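Print this post
E-mail this post

My Japanese teacher, Haruna Takagi, gave us homework in April: learn 50 words that live in your kitchen. I thought it would be easy. I have studied three languages already, and in every one of them I can discuss elections but I cannot ask for a strainer.

I wrote the words on small papers and read them aloud in the evening, while I was doing other things. After one week I remembered eight. The verbs were the most difficult – English is happy with "put" for nearly everything, and my Polish head wants to know first if the thing will stand or lie.
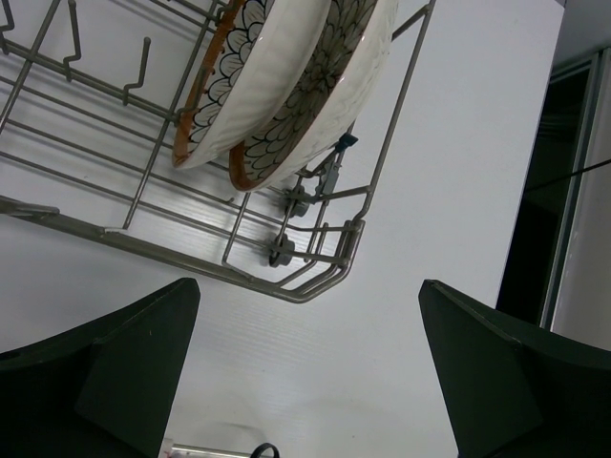
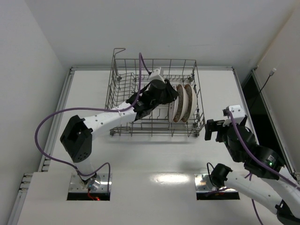 Plates in the rack. They stand, they do not lie.

My friend Halina says I should forget the lists and only talk with people. Maybe she is right. But on Thursday I used "ladle" in a correct sentence and Ms. Takagi nodded, and I was proud until I went to bed. Next month we learn the bathroom.

Print this post | E-mail this post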